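Outdoor Studies / Hill Skills / Chapter 4

Chapter 4: Pacing and Food on Long Hill Walks

Most walkers who fail to finish a long route set off too fast. The Kaimal round climbs 2,473 metres in total, and the first 428 come before the gate at Wultness. A party that rushes this section will pay for it later in the day.
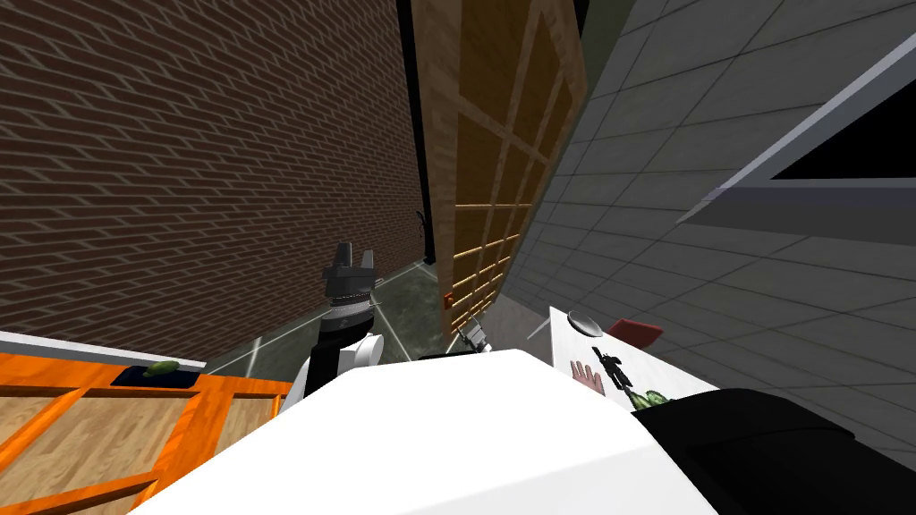
A steady pace is one at which you can speak in full sentences. If you have to stop for breath halfway through one, slow down. On steep ground, shorten your steps and keep the same rhythm. Eat a little every hour, starting before you feel hungry.

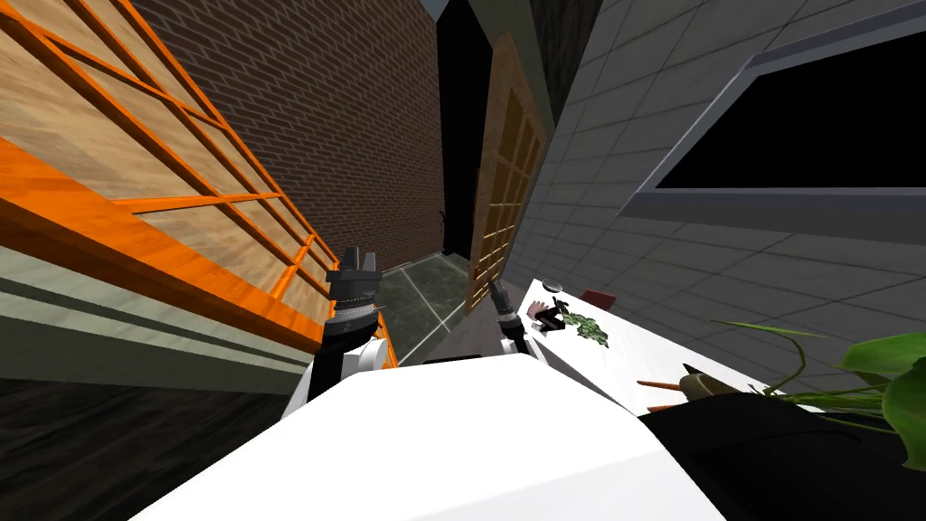

Walking poles take some of the load off the knees, mainly on the way down. Beginners often grip them too hard, and their forearms tire before their legs do. Both arms should reach forward in front of the body, with the elbows slightly bent. Let the straps carry the weight.

The chapter has three parts: pace, food and drink, and descent. The worked route from Trerkik to Stalasgate is used in each. Have a map of it open as you read.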